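Promotional Display Inspection: In-Store Brand Stands
Site: Norard, ground floor
Campaign: Mendis seasonal launch
Inspection date: 5 August 2022

1. Header card matches approved artwork. PASS
Comment: Colors are within tolerance. The Mulden logo clears the fold line.

2. Stand fixed to floor plate. FAIL
Comment: Rear bracket missing on stand 7. Stand withdrawn until refitted.

3. Shelf load at or below 80 lb. PASS

4. Walkway clearance of at least 36 inches. PASS WITH COMMENT
Comment: Leaflet rack on the east side was turned outward — store staff moved it during the visit.
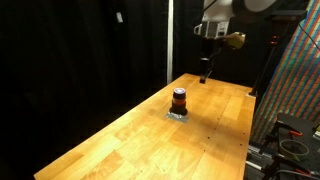
5. Leaflets stocked, 200 per rack. FAIL
Comment: 115 on hand. Abdelaziz to supply the balance before the weekend promotion.

6. Price claims and offer end date legible from the aisle. PASS
Comment: End date is small. Larger type is advised for the next print run.

7. Power cords covered and taped. PASS

Failed items must be corrected and reinspected before the display is used. A copy of this form is to be kept at the service desk.

We use cookies to improve your visit. By continuing, you accept our cookie policy. Accept | Manage settings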